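The Arm at Station Two

By the time I get my coat off at Ghoneim, somebody has already handed me a hairnet and a coffee, in that order, and I'm being steered past the loading door toward the packing room. I'd asked to see the new arm. Everybody who visits asks to see the new arm, apparently, and the people who work next to it have gotten pretty quick at walking you there. 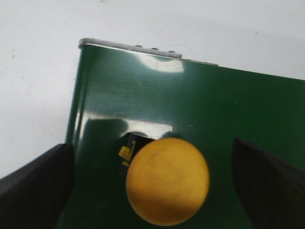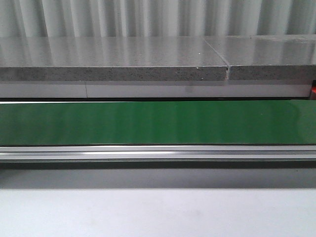 At the Ghoneim packing room in Bulach: a green container at the gripper, then the long green panel with the aluminum rail beneath it.

Ghoneim is a contract packer. Other companies send over their goods and their containers, and the crew in Bulach checks them, fills orders, turns everything the right way around and gets it out the door. A good shift moves 800 pieces through the room. Until this winter, every one of those was picked up, looked at and set down by a person, usually a person with a sore wrist.

The arm started regular work on 4 February 2019. It's sold by a firm called Teltuvon, and the software that tells it what to do goes by Plunura, so naturally the crew calls the whole thing Nura. Dalia Naciri runs it. She packed by hand for years before that, and she took the training because the posting went up on the break room wall while she was standing there eating a sandwich (her version, and she's sticking to it).

"I figured it would be like a forklift," she tells me. "You learn the buttons, you drive it. But it's more like having a new hire who never asks you anything. You have to notice by yourself that he's confused."

She notices a lot, it seems to me. We stand there talking and her eyes keep drifting back to the fingers. Shiny containers are the worst, she says, because the lights bounce off them and the little camera near the grip gets a big white smear where the side ought to be. She spent most of her first two weeks on glare. She moved lamps. She tried a different angle of approach. She taped a piece of cardboard over one fixture, and maintenance took it down, and she put it back up, and that went on for a while.

I got to try it! Sort of. Dalia let me teach one pick, which means you bring the fingers in with a handheld controller, tell it where to close and save the spot. I closed too high and the box tipped. Then I closed too hard and she made a noise I'd describe as motherly. The third one held, and I was much more pleased with myself than the situation called for.

What I really wanted to know, though, was what it had done to everybody's day. The room used to have four packers on a shift, and now it has three plus Dalia. The fourth spot wasn't a layoff – one of the men retired in the fall and the company didn't fill his place. I asked a few people how they felt about that and got a few different answers, and I don't think any of them were being polite with me.

Vasilis Đorđević has been on the far side of the room the longest. He likes the arm fine. His shoulders like it even more. But he misses the noise of a full bench, and he worries about where the beginners are supposed to begin.

"When I came here, I did the boring picks for a year," he says. "That's how I learned what a bad one feels like. You hold 300 good ones and then you hold one bad one and your hand knows. Now the arm gets the boring ones. So who's teaching the hand?"

I brought that back to Dalia and she didn't argue. She has started pulling 100 pieces out of the arm's share each week and giving them to the newest packer to do the old way, with Vasilis nearby to grumble helpfully. Management agreed to it as a trial. It costs them a little speed. She told me she'd have done it on the quiet if they'd said no, and then asked if I was going to print that, and then said go ahead.

The pay question is less settled. Dalia got a raise with the new job title. The other three didn't, though they're now handling nearly all the odd stuff, meaning the dented returns, the mixed orders and anything with a ribbon on it. Vasilis figures the easy work used to give you a place to rest your brain between the hard ones, and with that gone you go home more tired even if you lifted less. He has asked for rotation, so that everybody gets an hour at Dalia's controls and she gets an hour back at the bench. The plant manager told me they're "looking at it for spring." Vasilis did a very good impression of that sentence when I repeated it to him.

Dalia is all for rotating, by the way. She says her hands are getting soft. She also says she'd want to be the one who trains them, all three, and she's already written up a couple of pages on glare, with drawings. The cardboard is in there, page one.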